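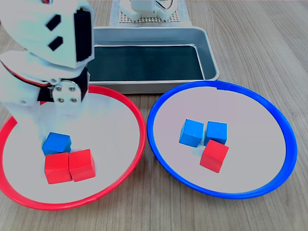 Two reds and a blue in the red plate, morning.

January, and a gray one. Qiuyue Luo and I spent a good long while on the written rules for the Clestden bench, and I enjoyed it more than I'd expected! Rule 6 says hands stay off the table while the arm has power, and she wants it moved to the top, bless her. 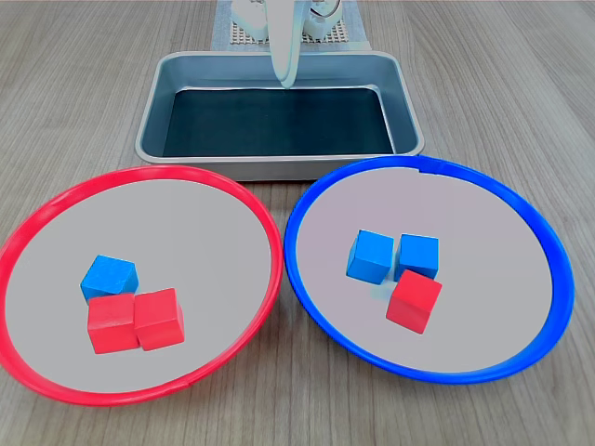
The tray, with both plates in front.

Maureen Lightfoot called about the log sheets (she would like all 200 filled in by hand, the dear woman) and we settled on initials beside each run.

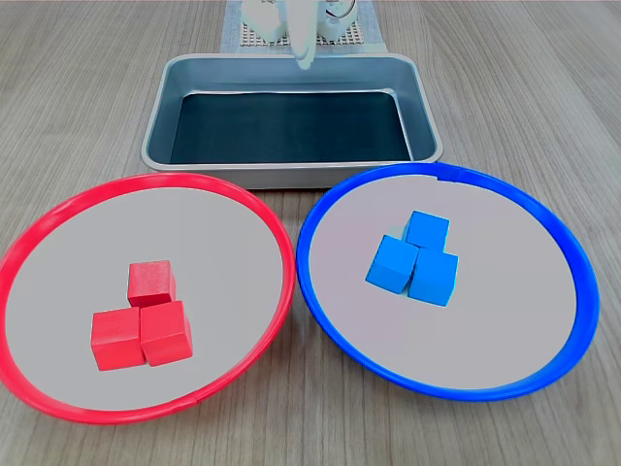
Who may change the speed limit? Whoever signed for the bench that day, and they write it in the log first.

Must copy that out neatly for Maureen before supper.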